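语言与社会 > 论文 > 词汇研究 > 第3节

3 家用盛器的称名分歧

3.1 材料与范围

本节讨论Culadstead华语家庭对日常盛器的称呼。材料来自13户家庭的谈话录音，转写后在Arkemus中做了词目标注，共得到100条与盛器有关的用例。同一说话人在同一段谈话里重复使用同一名称的，只计一条。录音以家中闲谈为主，话题有做饭、摆桌、搬家、养花等，调查人事先不列词表，也不要求受访者给物件下定义。

这样收集材料有一个缺点：低频物件出现得少，例如花器类名称几乎都集中在谈养花的几段话里。好处在于名称出现在真实的指称任务中，说话人要让对方听懂自己指的是哪一件东西，因而会随时修改说法。我们把这类修改单独标为“改称”，在3.3中讨论。

先看“盆”。在多数华语区，“盆”指口大底小的盛器，花盆、脸盆、汤盆都在其内。Culadstead的老一辈说话人基本保持这一用法，口部宽于底部是他们使用“盆”的主要依据，材质影响不大，陶的、塑料的都可以叫盆。
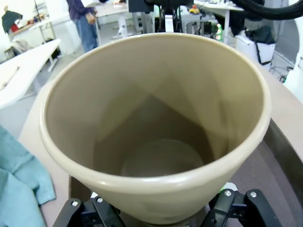 年轻一辈则明显按用途区分。他们说“花盆”时一般不省去“花”字，单说“盆”多指洗菜用的那一种。如果一只花盆被拿来装别的东西，老一辈仍叫“盆”，年轻人会改叫“桶”或者干脆叫“那个装东西的”。可见形状在两代人的判断中分量不同。Bruneo街区的几户家庭里还有“花钵”的说法，只见于祖父母辈，子女能听懂，自己不说。

“钵”与“盆”的界线也不稳定。有的家庭以大小分，小的叫钵；有的以厚薄分，壁厚的叫钵。这两种标准在同一家庭里可以并存，遇到又大又厚的器物时就会出现争论。录音中这种争论通常很短，一方随口让步，谈话便转到别的事情上去了。

3.2 “盘”的多义

“盘”的问题更复杂。普通话里“盘子”与“托盘”本来分得清楚：前者盛菜，后者承托其他器皿。在本地材料中，两者常常共用一个“盘”字，靠动词来分辨。“端盘”多指托盘，“洗盘”多指盛菜的盘子，“收盘”则两种理解都有。

我们原先设想，提手或提手孔会成为区分的标志，有提手的应当叫“托盘”。材料只部分支持这个设想。说话人提到提手时，多半是在交代怎么拿，很少把它当作命名的理由。边沿的高低倒常被提起，边沿高的有时叫“盒”，尤其在茶具的谈话里。

与“盘”同现的还有“垫”和“布”。摆桌时先铺什么、后放什么，各家说法不一，连带影响了“盘布”“桌布”“擦布”几个词的分工。一块浅色的方布叠起来放在托盘里叫“盘布”，摊在桌上就可能叫“桌布”，拿在手里擦东西又成了“擦布”。名称随位置和动作而变，布本身没有变化。
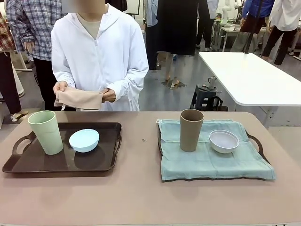

有受访者不同意这样归纳，她说家里从来只有“布”一个叫法，要哪一块就说哪一块放在什么地方，“盘布”是饭馆里的词，小时候没有听家里大人讲过。她又补充说，真要区分的话，厨房的和饭桌的分开就够了。

这个意见值得重视。100条用例中，“盘布”确实只出现在有餐饮从业经历的家庭，把它看作本地通用词并不妥当。下文统计“盘”字组时不计“盘布”。

另一个需要说明的词是“碟”。受粤语影响的家庭用“碟”指一切浅而圆的器皿，其他家庭只用它指小件。浅盘和碟之间因此有一个模糊地带，转写时凡听不出大小的一律依说话人的原词记录，不作归并。杯类名称相对整齐，高低、材质、有没有把手都不影响“杯”的使用，两辈人之间也没有明显差别，只有装漱口水的那一种有时另叫“缸”或“盅”。

图2 托盘、圆形浅盘类器皿与侧放的杯

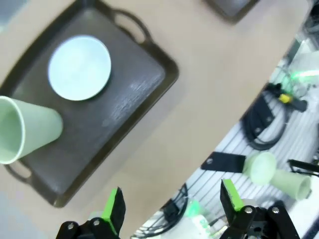 3.3 改称现象

改称指说话人已经用了一个名称，随后换成另一个名称来指同一物件。它分为2类：一类由听话人引起，对方表示没听懂，或者拿错了东西；另一类由说话人自己引起，没有外部提示。前一类容易辨认，后一类要结合停顿和语气来判断，标注时分歧较大，我们让两名标注者分头处理，不一致的用例一并回听录音后再定。

由听话人引起的改称有比较固定的方向。说话人多从单字词改为双字词，如“盘”改“托盘”，“盆”改“花盆”；如果仍不奏效，就改用位置或颜色，如“左边那个”“绿的那个”。改到这一步，器物名称往往不再出现，后面的谈话一直用“那个”代替。

自发改称的方向不固定。有从本地词改为普通话词的，也有反过来的。Furtună语料中的同类现象以前者居多，研究者解释为向标准语靠拢。本地材料不宜照搬这一解释，祖父母在场时，年轻人常常主动把“碗”改成“碗头”，把“盘子”改成“盘”，显然是照顾听话人的习惯。谁在场，对选词的影响大于话题是否正式。

有3户家庭在6月作了补充录音，谈话对象换成了不常来往的亲戚。补录中双字词增多，“钵”一类词减少，与上面的观察相符。补录材料时间较短，没有并入总数。

改称还与器物是否成套有关。碗、杯、盘放在一起时，说话人倾向于先说总称，如“那一套”“吃饭的家伙”，需要单拿一件时才细分。细分时碗最稳定，几乎没有改称；盘最不稳定，原因已见3.2。
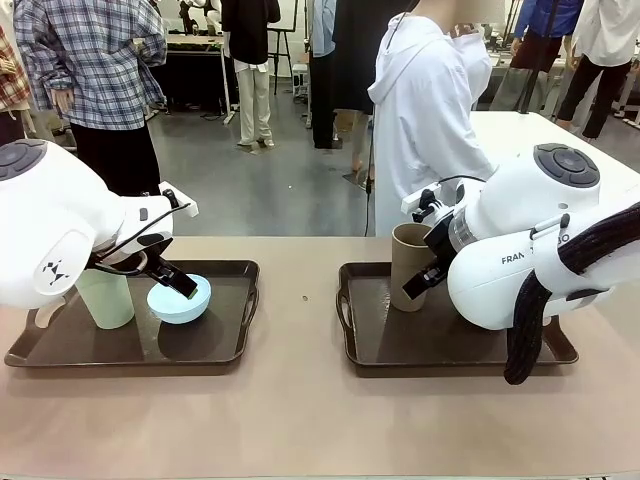
名称不统一，会不会妨碍家里人之间的理解？从录音看妨碍很小，听话人大多依靠动词和当时的位置就能确定所指，误解后通常改称一次便能解决。

需要区别对待的是跨家庭的谈话。邻居或亲家之间借还器皿时，“盆”“钵”“盘”的分歧会带来较长的核对过程，有时要描述大小和用途才能说清。此类谈话在现有录音中太少，只能留待以后专门收集。

3.4 标注中的几个处理办法

儿化与非儿化形式合并为一个词目，“盘儿”归入“盘”。带量词而不出现名词的说法，如“拿一个来”，不计入用例。夹用英语的，如以tray代“托盘”，单独列目，不算改称，除非同一说话人前后都指同一物件并且两种说法相邻。方言字无通行写法的，用同音字加注读音，词目表以2025年5月11日的版本为准。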